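工作台上的小东西:一个托盘能救多少事

文/本刊生活组 2025年5月25日

先说墙纸。红底,白线勾出来的大朵百合,三面墙都贴了。配一张木头台面。谁会在干活的地方贴这个?我们编辑部吵了一下午,一半人说俗,一半人说看着就想坐下来拧螺丝。我属于后一半。

这一期做“小件”专题,讲家里、工作室里那些最容易丢的东西。弹簧、垫圈、插头转换器、不知道从哪台机器上掉下来的塑料柱子。大件不用教,锯子放哪儿谁都找得到。小件不行。小件会滚,会弹,会钻进地板缝,第二年1月大扫除才肯出来。

弹簧排第一。拆过圆珠笔的人都懂。大一点的压缩弹簧更麻烦,圆的,躺下就滚,手一松不知道去哪了。我自己丢过一根,找了30分钟,最后在拖鞋里。

所以这期的主角是托盘。浅的,圆角的,有一圈边的那种。便宜,不起眼,厨房里多半就有一只闲着。

台面上能摆什么,摆了又会怎么样,看实景最快。锤子、手套、螺丝刀、插头、零件袋,全在一张桌子上,青绿色的椭圆托盘也在里头。
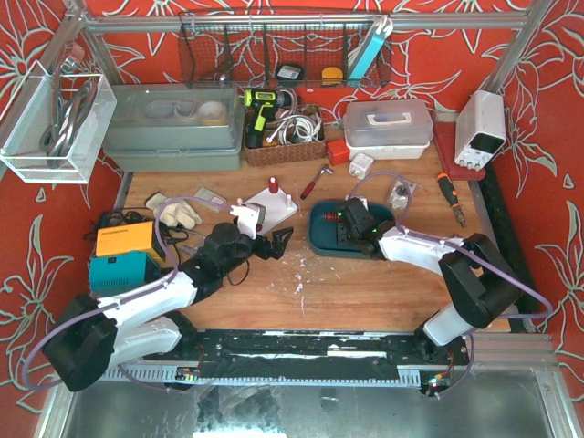 一、先挑颜色,再挑大小

很多人买收纳先量尺寸,我劝你先看颜色。浅木色的台面配青绿托盘,眼睛一扫就知道边界在哪。红色弹簧放进去,更清楚,想看漏都难。反过来,黑螺丝放黑盒子,等于没放。透明盒也别太迷信,盒子放在木纹上,里面的东西和木纹混成一团,找个小垫圈要把脸贴上去。

我们翻了手边的几样。Listia的浅盘,边够高,颜色偏灰,放金属件不太显眼。Drendar那只是亮面的,好擦,就是晚上开灯会反光,晃眼。Papadopoulos出的一套大小盘可以叠,叠起来省地方,但叠着就懒得拿,我那套最底下那只半年没见过天日。口味问题,自己去店里摸一摸再说。

大小呢,手掌张开能盖住大半,够用。再大就变成杂物盘了,钥匙、收据、半块饼干全进去。亲身经历。

二、一盘一事

规矩就这一条。修插座,盘里只放插座的东西。换弹簧,盘里只放弹簧和它要去的那个件。干完清空,再开下一件。

听着很死板。可是两件活混在一盘里,收尾时必定多出一颗螺丝,你不知道它该回哪边,于是又全拆一遍。我拆过,一台电风扇拆了两遍,第二遍装完还是多一颗。那颗到现在还在窗台上,风扇倒是照转。

手边只有一只盘的,用小方板顶一顶也行。白色的小板,立得住的零件就立在板上,红柱子、白柱子,一眼看过去像下棋。躺着会滚的进盘,站得稳的上板。这么分,比按大小分好使。

三、袋子是用来存的

透明小袋大家都爱用,我也爱。一买一大包,100只装,便宜。可袋子的毛病是一开口就塌,手伸进去要掏,掏一个带出来三个。干活的时候把要用的倒进盘里,剩下的封口,袋子往台面后头推。别让它躺在手肘边上,袖子一带就全没了。

袋子上写字。写日期没用,写“哪来的”才有用。“书房台灯”“旧打印机”,就这样,够了。别写“备用”,我家写着“备用”的袋子有一抽屉,备的什么用,天晓得。

标签纸我试过Zulanitz的,29块一卷,粘得牢,牢得过头,撕的时候连袋子一起撕破。后来改用油性笔直接写,字丑一点,能认就行。

四、工具斜着放没关系,别压零件

有读者来信问,螺丝刀是不是一定要并排摆齐。不用。橙黑手柄的那种本来就醒目,斜躺在桌上也丢不了。红手柄小锤子同理。彩色手柄真是好发明,省多少嘴皮子。

要紧的是别压着小件。螺丝刀一拿起来,底下那颗垫圈跟着蹦出去,这种事太多了。工具走外圈,零件走中间,中间留一块空地给手。

手套也算工具。米色的劳保手套,一双叠一起,放板子旁边就行。捏小件的时候多半得摘,摘了别往托盘上扔,线头会勾弹簧。拆过线的人知道有多烦。

电线单说一句。黑线最爱打结,拿个扎带捆起来,往台面一侧靠。捆不捆得漂亮无所谓,不要横着穿过桌子中间就好。

五、弹簧怎么放

终于说到弹簧。两个办法。

一是躺着,放盘子里,靠边。浅盘的边有弧度,弹簧滚到边上就停。这个最省心,适合半天之内还要用的。

二是竖着。粗一点的弹簧底下是平的,立在木头台面上,从上往下看就是一个圈,一层一层绕下去,能看见桌面。竖着的好处是好拿,两边一夹就走。坏处也明显,碰一下就倒,倒了就滚。所以竖着的只能是马上要用的那一根,别一次立一排,多米诺。

拿的时候捏两侧,力气匀一点。捏歪了会从指缝里崩出去,尤其是表面光亮的那种,滑。手上有汗先擦一擦。从盘里拿也一样,先把它拨到盘边靠住,再下手,别在盘子正中间追着它跑。

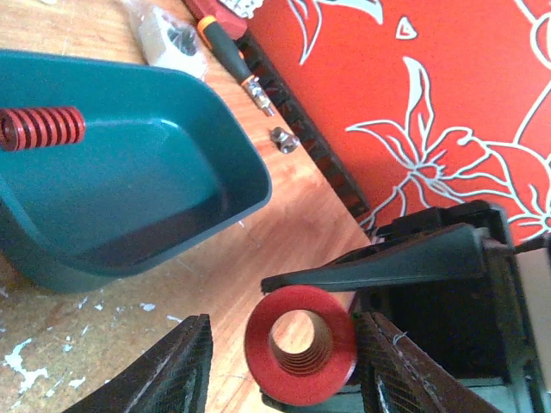 红弹簧两根:一根竖着夹住,一根躺在托盘里。

六、碎屑什么时候扫

干完再扫。我知道有人受不了,一有木屑、白渣就要拿刷子。可是中途扫最容易把小件一起扫走,簸箕一倒,完了。我有个笨办法,扫之前先拿一张白纸,把碎屑拨到纸上,摊开看一遍,没有零件在里面再倒。多花2分钟,值。

扫完再看一眼地上。桌子前沿下面是重灾区,东西掉下去先弹一下再滚,往往比你想的远。蹲下来,手电贴着地面平着照,小东西会拖出长影子,比从上面照好找得多。

七、收工

托盘清空,擦一把,扣过来放。扣着放不落灰,也提醒自己这盘是空的。电源箱、线、转换插头这类天天要用的,留台面左边或者后边,看你顺手,固定一个位置就不要老换。锤子归锤子的地方。零件袋进抽屉。

墙纸的事最后没吵出结果。有同事已经去问百合花纹的价格了,说要贴厨房。下期讲抽屉隔板,有人家里抽屉特别乱的,欢迎投稿,越乱越好,照片拍亮一点。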